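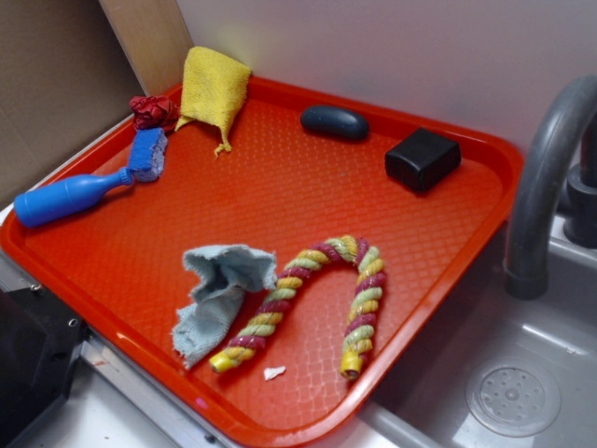

The Washing-Up Corner

Home | Galleries | Play Kitchen | Small Rooms | Contact

Search this site Go

The orange tray has been parked on the edge of the grey counter, next to a sink in which very little could ever be washed. It came from Holroyd, who sell trays to people with more worktop than we have. The blue brush has a handle like a bottle and hangs slightly over the rim, as our full-sized one does.

Welcome to page 7 of the play kitchen gallery, last added to in May 2024. Most galleries of this sort go straight for the plastic fried eggs. I have a weakness for the cleaning department, where the toys get no younger and the cloths never match. The Verken catalogue offered a complete sink set in one shade of mint. I looked at it for a whole evening and then went to the cupboard.

A few lines on the rest of the tray, for those who wrote in about soft furnishings:

The yellow towel is terrycloth and has managed to stand up slightly at the back, which is more than my bath towels do. The pale washcloth nearer the front is a blue-grey that Prekedum would probably call "mist" and charge extra for.

The dark navy oval could be a bar of soap or a polished stone – in this kitchen they clean equally well. Next to it is a black block. It has been a sponge, a loaf and, for most of November, the butter.

There is a braided rope as well. Every sink area ends up with a bit of rope, and I have stopped asking mine what it wants.

The Lodix shelves are on the next page, along with the saucepans.

Previous gallery | Next gallery

3,852 views 332 likes 7 comments Share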